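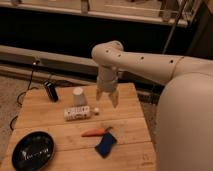
슬라이드 1. 헨컴 공개일, 팔 아래 작업대

(마이크 확인하고, 물 한 모금 마시고 시작)

안녕하세요, 반갑습니다. 오늘은 제가 5월에 헨컴(Hencombe) 공개일에 다녀온 이야기를 좀 풀어 보려고 해요. 발표라기보다는 견학 후기에 가깝습니다. 중간에 궁금한 거 있으면 그냥 손 드세요, 끝까지 기다리지 마시고요!

첫 슬라이드는 한동안 띄워 둘게요. 나무 상판 위에 당근 장난감이 있고, 종이컵은 엎어져 있고, 흰 통은 옆으로 누워 있죠. 남색 천도 하나 접혀 있고요. 집게는 아직 아무것도 안 잡고 있습니다. 저는 이 조합이 참 좋았어요. 전시회 가면 보통 똑같이 생긴 상자를 줄 맞춰 놓고 옮기잖아요. 여기는 우리 집 식탁 같더라고요(우리 집에 당근 장난감은 없습니다만).

(웃음이 나오면 잠깐 쉬고, 안 나오면 바로 다음으로)

먼저 배경부터요. 헨컴은 물류 쪽 소규모 작업장들이 모여 있는 곳인데, 1년에 한 번 문을 열어요. 입구에서 이름표 받을 때 들으니까 올해 신청자가 466명이었대요. 저는 오전 열 시 조였고, 우리 조는 두 군데를 봤습니다. 하나는 플루비아(Fluvia)라는 분류 라인이고, 또 하나가 리만스(Leemans) 작업실의 팔 시연이에요. 솔직히 플루비아 쪽을 보려고 간 건데, 돌아오는 기차에서는 내내 리만스 얘기만 메모하고 있더라고요.

플루비아는 짧게 갈게요. 컨베이어가 빠르고, 시끄럽고, 안내하시는 분 목소리가 거의 안 들립니다. 시간당 1,000개를 처리한다고 했고, 벽에 붙은 숫자판도 한참 구경했어요. 멋있긴 한데요, 우리처럼 품목이 매일 바뀌는 곳에서 이걸 어디에 쓰나 하는 생각이 먼저 들었습니다. 나중에 질문 나오면 더 얘기할게요. 숫자 자료는 제 노트 뒤쪽에 있음.

자, 리만스로 넘어갑니다.

시연을 맡은 분은 스텔라 란갓(Stella Langat) 씨였어요. 들어가자마자 저희한테 의자를 권하더니 "오늘은 실패도 보시게 될 거예요" 하시는 거예요. 저는 그 말 듣고 바로 맨 앞에 앉았습니다. 시연에서 실패를 예고하는 분은 처음 봤거든요.

방식은 단순했어요. 관람객이 물건 하나를 고르고, 어디로 옮길지 말하면, 스텔라 씨가 과제를 입력하고 팔이 시도합니다. 첫 번째 분이 당근을 그릇에 넣어 달라고 했어요. 팔이 천천히 내려가서 당근 몸통을 집고, 들고, 한 박자 멈췄다가 그릇 쪽으로 갔습니다. 그 멈추는 순간에 다들 숨을 참더라고요. 들어가니까 박수가 나왔고요. 장난감 당근 하나에 어른들이 박수를 친다니까요!

(여기서 집게 가리키기. 손가락이 두 개뿐이라는 점)

집게 손가락이 두 개잖아요. 그래서 제 차례에는 일부러 천을 골랐습니다. 좀 얄미운 선택이었죠. 첫 시도는 천 위를 스치고 그냥 올라왔고, 두 번째에는 접힌 모서리를 잡았는데 들다가 펼쳐지면서 절반이 상판에 끌렸어요. 스텔라 씨는 전혀 당황하지 않고 화면에 기록을 남기시더라고요. 실패한 시도도 성공한 것과 똑같이 저장한대요. 그 작업대에서 모은 시도가 그때까지 1,000회였고, 그중 천을 다룬 게 300회라고 했습니다. 거의 3분의 1이 천이에요. 어려운 쪽에 시간을 더 쓴다는 얘기죠. 이 비율은 꼭 적어 가셨으면 좋겠어요.

종이컵은 다른 분이 골랐는데, 이게 의외로 재미있었어요. 가볍고 잘 찌그러지니까 세게 잡으면 안 되고, 엎어져 있으면 위가 막혀 있어서 벽 안쪽으로 손가락을 넣을 수도 없고요. 결국 바깥에서 양쪽을 살짝 누르는 식으로 들었는데 컵이 조금 기울었습니다. 그래도 옮기긴 옮겼어요.

흰 통이랑 뚜껑 얘기도 할게요. 누가 "뚜껑도 닫을 수 있나요?" 하고 물었거든요. 스텔라 씨 대답이 아주 시원했습니다. "아니요, 아직 못 해요." 끝. 팔이 하나라서 통을 붙들어 줄 손이 없다는 설명이 뒤에 붙었고요. 저는 업체 미팅을 꽤 다녀 본 사람인데, 못 한다는 대답을 이렇게 빨리 들어 본 적이 없어요. 그래서 오히려 나머지 설명이 믿음이 갔습니다.

(시간 확인. 여기까지 절반쯤이어야 함. 늦었으면 다음 문단 건너뛰기)

쉬는 시간에는 해크던(Hakden) 얘기를 들었어요. 리만스 쪽에서 쓰는 작업 기록 프로그램 이름인데, 시도마다 어떤 물건이었고 어디서 틀어졌는지 한 줄로 남깁니다. 화면을 보여 주셨는데 정말 별거 없어요. 표 하나예요. 그런데 줄마다 사람이 쓴 메모가 있고, "모서리 놓침", "너무 높이 듦" 이런 식이라 저 같은 사람도 바로 읽히더라고요. 우리 팀 반품 기록도 이렇게 쓰면 어떨까 싶어서 양식을 하나 흉내 내 봤습니다. 끝나고 보실 분은 저한테 오세요, 두 장 뽑아 왔어요.

그럼 우리한테 뭐가 남느냐. 저는 장비를 사자는 얘기를 하러 나온 게 아니에요(팀장님 안심하세요). 다만 우리 반품대 위에 올라오는 물건들을 떠올려 보시면, 누워 있는 통, 접힌 천, 따로 노는 뚜껑, 다 있잖아요. 다음에 업체가 시연하러 오면 우리 물건을 직접 들고 가서 올려놓고 싶어요. 깨끗한 상자 말고 진짜 우리 걸로요. 그리고 몇 번 실패했는지를 꼭 물어봤으면 합니다.

내년 공개일은 아직 공지가 안 났어요. 나오면 게시판에 올려 둘 테니까 같이 가실 분은 밑에 이름 적어 주세요. 오전 조를 추천합니다. 오후 조는 줄이 길었다고 들었어요. 편한 신발 신으시고요, 플루비아 쪽은 귀마개를 나눠 주는데 작은 사이즈가 금방 떨어지니까 따로 챙기시는 게 좋아요.

(첫 슬라이드로 돌아가서 질문 받기. 천 시연 질문이 나오면 300회 얘기 한 번 더. 가격 질문은 모른다고 하기, 진짜 모름)

네, 그럼 질문 받을게요. 앞줄부터 주세요!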